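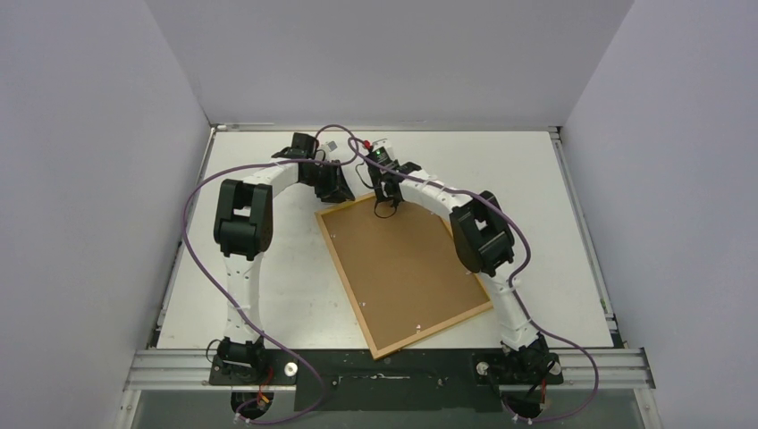

From: Hatsue Hosoda
To: Pillthorpe Home and Making list
Date: 2021-08-02
Subject: Re: Cork boards, anyone?

Oh, I'm so glad somebody asked about these! I have been quietly mad about cork boards for years and have never once been given an excuse to go on about them here, so get yourself a cup of tea, Thắng. I'll answer in among your questions and try not to wander.

> Thắng Nghiêm wrote:
>
> Hello all. We've moved into the downstairs flat at Jernevcombe and
> there's a bare bit of wall between the kitchen door and the fridge
> which is crying out for a board of some kind. At the moment
> everything lives under magnets on the fridge and falls off when
> you shut it.

I know that fridge. Well, I know one exactly like it. A plain rectangle of cork in a light wooden frame is still the nicest thing you can put in a kitchen, to my mind. It's warm to look at, it goes with whatever colour you paint the wall afterwards, and it doesn't make that horrible clack every time you put something up. Pale frames look especially good against white or very soft lavender walls, where a dark one can look like a hole.

> First question, what size? I was thinking big, but my other half
> says big ones only fill up with rubbish.

Your other half has a point, I'm sorry to say. I had a huge one in our last house and the bottom third was takeaway menus and a vaccination card for a cat we'd given to my sister. The one I have now is 700 mm on its long side and I wouldn't swap it. Cut a piece of newspaper to the size you fancy, tape it to the wall and leave it for a week. You'll know by the end. Check the fridge door opens past it with the frame on, too, as the frame always sticks out further than you think (ask me about the dent).

> Second, is there any difference between the cheap ones and the
> dear ones? They look the same to me in photos.

A big difference, and it's in the cork! Press your thumbnail in near the middle. On a good board it gives a little and then the mark more or less closes up again. The poor ones have a thin skin of cork over card, and the pin goes straight through into the card and wobbles there. After a year of that the favourite spots go crumbly and you get brown dust along the skirting.

Look at the corners as well. You want the mitres to meet neatly with no gap you could slide a bit of paper into. If there is a gap and you love the board anyway, a dab of wood glue and a night under a strap will sort it out. Sơn Đào did three for the school this way and they're as tight as anything.

Do look second-hand before you buy. I got mine from the Trastuda reuse shop with somebody's swimming timetable still pinned to it, and all it needed was a going over with the soft brush on the vacuum cleaner and a wipe round the frame with a barely damp cloth. Don't wet the cork itself. If it's grubby, the finest sandpaper you've got, on a block, very light strokes, and it comes up lovely and fresh and smells like a new pencil case.

> Third, the cork on the one I grew up with was full of holes. Is
> that just how they go?

To a degree, yes, and I rather like an old pitted one. But you can mend them. Save the dust from sanding, mix it with a little PVA until it's like thick porridge, push it into the worst holes with an old butter knife and leave it flat on a table to dry. Flat is important! I tried it once with the board still hanging and the lot slid down in the night. Sand it back when it's hard. You won't find the patches again unless you go looking.

The other trick is to move things about. We all pin the calendar in the same place every year, so those four pinholes end up as craters. Hang the board the other way up each October and the wear gets shared out. It takes two minutes and you get to throw away the out-of-date stuff at the same time.

> Last one. Should it go portrait or landscape? Or is there some
> clever way of laying things out so that you can find them?

Landscape for a kitchen, if the wall lets you. I don't think there's a clever way, but I can tell you what has worked in this house, and the method is to do it all lying down first. Clear the table, put the board on it, and set it at an angle so that you can reach every bit without leaning on your cuffs. Then lay your papers on it loose, with no pins at all, and shuffle them till they look right. It's so much easier than standing with your arms up and a pin between your teeth.

My own goes like this, left to right: things with a date on, things we need to pay or post, and then a patch that's only for pleasure. Postcards, a drawing of a heron, the wrapper from a very good bar of chocolate. Guard the pleasure patch with your life or the bills will have it.

Leave some cork showing, too. If you can't see any, it's time for a clear-out.

A few odds and ends while I'm at it:

Pins. The ones with a long waist that you can get hold of, every time. Flat brass ones look smart but they break your nails and end up in somebody's foot.

Hanging. Two hooks, well apart, and a blob of putty behind each bottom corner. One hook in the middle and it'll be crooked by teatime.

Painting. Please don't paint the cork! The frame is fair game. Định Hứa rubbed a bit of white wax into hers and it went a beautiful milky colour with the grain still showing.

Thickness. If you want to pin up anything heavier than paper (keys, a tape measure, the scissors), screw little cup hooks into the frame and leave the cork out of it.

I've got half a sheet of spare cork left over from relining a tray, and you're very welcome to it, Thắng, if you find a frame you like with a bad middle. It cuts with a sharp knife and a steel rule, several light passes, and I'll happily come round and help because I enjoy it far too much. I also have a tub of 96 pins in a really cheerful yellow that I bought by mistake.

Do tell us what you end up with! And if anyone else on the list has a board they're fond of, I want to hear how you've laid yours out. Thắng Hứa, I know you have one in the shed for seed packets and you've been keeping very quiet about it.

Warm wishes,
Hatsue

> Thanks in advance for any pointers. No rush at all, the magnets
> will hold for a bit.
>
> Thắng N.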